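Folding small towels: halves, thirds or triangles?
Laundry and Linen > Folding

plakeo_oona
Posted Monday, 7:12 am
Right, I need opinions! I've just redone the linen cupboard and I'm completely hooked on folding. Bath towels are sorted (thirds, then halves, lovely fat stack) but I've got 41 little cloths and every one of them slides off the pile. What's everyone doing with theirs?

YavuzE
Posted Monday, 7:40 am
Thirds, always. Fold edge to the front so you can grab one without wrecking the stack. I did a whole shelf on Sunday arvo and it's still standing, I keep opening the door to look at it.

iveta_z
Posted Monday, 8:05 am
Have to disagree with Yavuz, thirds are too bulky for the thin ones. Try corners! Bring one corner across, line up the hems, flatten it out with your palm, then tuck the ends in. They stand up in a basket like serviettes and you can see every colour at once. The fuzzy ones are my favourites for it, they grip each other.

Got a pale yellow-green one with a darker green hem on the big white table, and the hem gives you such a good line to follow: 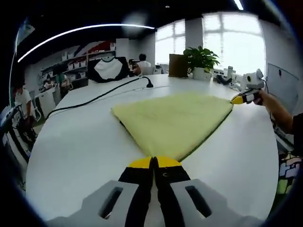

Re: Folding small towels: halves, thirds or triangles?

YavuzE
Posted Monday, 8:21 am
Love that green! Still reckon it's a lot of mucking about for something you wipe the bench with. And don't you get creases on the diagonal?

iveta_z
Posted Monday, 8:33 am
Faint ones, yes. I can live with faint.

seungwoo272
Posted Monday, 12:50 pm
Team corners here. One tip, give it a good shake first and pull the hem straight before you fold, otherwise the whole thing twists. A big table makes a massive difference too, I used to do mine on the couch and they were all wonky.

plakeo_oona
Posted Monday, 6:15 pm
OK I've done 30 of them in corners and the basket looks brilliant!! The other 11 are too thick, so they're in thirds on the shelf. Yavuz, you can have those ones.

YavuzE
Posted Monday, 6:22 pm
I'll take it. Now, fitted sheets?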